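首页 新闻 校园 科技 服务 更多

科尔蒂茨家务机器人实验室定下明年设备单

本报讯（记者 卢倩茹）猫砂铲、网球拍手胶、垃圾袋，这些东西出现在一份机器人实验室的采购计划里，看着新鲜，却是科尔蒂茨（Coltitz）家务机器人实验室上下最起劲讨论的话题。10月24日，2020年，实验室公布了下一年度设备计划，共列出229项，大到夹爪备件，小到一卷手胶，全都写了进去。

“以前做预算，大家先问买几条机械臂。今年我们倒过来，先把要干的活儿列清楚，再看缺什么！”项目负责人方国庆说。

清理猫砂盆就是其中一项。白色带孔的铲子配粉色手柄，由黑色夹爪握住，在浅蓝色砂盆里练习，旁边立着粉白相间的铲子收纳桶。
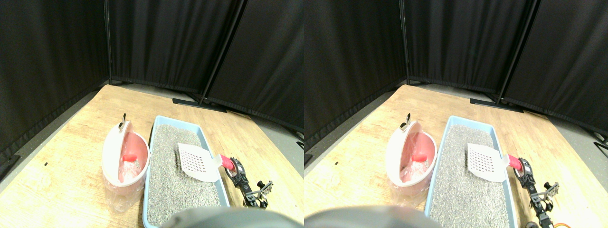

钱花在哪儿

负责采购的曾素琴介绍，计划中有54项是夹爪的易损件，包括齿轮、螺钉和舵机线，单笔上限2000元。她特别高兴的是，备件终于单独列了一栏，不用再和整机挤在同一笔经费里，坏一个小齿轮也不必等到下一季度才能补上。

手柄也让大家琢磨了很久。薛艳玲从7月起负责整理各类工具手柄的粗细和表面材质，她主张多买几种手胶，缠在不同的柄上试握。桃红色手胶缠出来的柄带着浅浅的螺旋纹，颜色又鲜亮，她说自己一眼就喜欢上了。
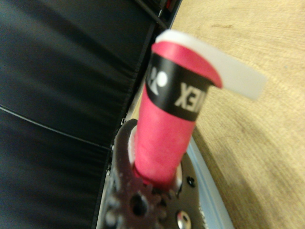

她为此列了22种手柄，打算分两批采购，第一批先买日用品店里就能买到的，第二批再考虑定做。参与评议的贾米拉·马图巴尔对这个办法很赞成，还建议给每种手柄多留一份备用，“练得勤，耗得也快，这是好事”。

计划目前正在实验室内部征求意见，清洁、收纳两组的补充清单也会一并收入。方国庆说，欢迎大家继续往单子上添活儿，越家常越好。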